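Irnham Arm Cell: Set-up and Safety Guide
Section 6. When the gripper closes on the rack
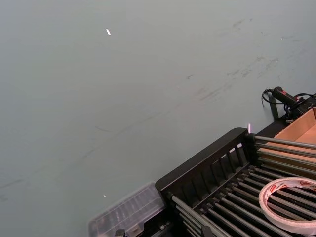 6.1 What this fault is

The arm goes down to take an object out of the dish rack, and the fingers take a rod of the rack together with it, or the rod alone. When the arm then lifts, it pulls the whole rack. In August this happened on the Adar table during a run with the tape roll. The arm did not stop by itself, and Brock Li had to press the stop button. The finger pads were torn and the wrist had to be set up again.

Flat objects with a hole are the most difficult, as the rods can be seen through the hole and the software may choose a rod as the edge to hold.

6.2 Signs of the fault

- The rack moves on the table when the arm lifts.
- The screen shows code 102 (grip width not as expected).
- The motor of the wrist makes a higher sound than usual.

Code 102 does not come every time. If you see the rack move, do not wait for the code.

6.3 Stopping and freeing the arm

CAUTION: The fingers keep their force after the stop button is pressed. Do not put your hand between the fingers and the rods.

1. Press the red stop button on the wall side of the table.
2. Wait 20 seconds. The brakes of the arm need this time to lock.
3. Hold the rack down with one hand, at the side wall and away from the gripper.
4. With the other hand, turn the release screw on the gripper body by 2 full turns, to the left. The fingers open slowly.
5. When the fingers are free of the rod, move the rack away from under the arm. Do not move the arm by hand to get it away from the rack.
6. Take out any object that is left between the fingers.
7. Turn the release screw back by the same amount.

Note: If the screw does not turn, do not use a longer tool. Call Kerstin Engebretsen at the Landry workshop.

6.4 Checks before you start again

1. Look at both finger pads. Change them if there is a cut.
2. Look at the rods and at the clips that hold them to the rack. A bent rod will be caught again.
3. Wipe the tabletop and pick up small scraps. The rack must stand flat.
4. Put the cables of the hand-held devices well behind the rack, where the arm does not pass.
5. Open the settings page and set the lift force limit to 2000. The limit is lost after each emergency stop, so you have to enter it every time.
6. Run the arm at slow speed with the rack empty. Keep one hand near the stop button.
7. Put one object back and run again.

If the fault comes back at step 7, raise the lowest grip height by one level and repeat from step 6. After a second failure, leave the arm switched off and write it in the fault book with the time and the name of the object.

Questions about this section go to Hélène Cormier. For changing the finger pads, see Section 8.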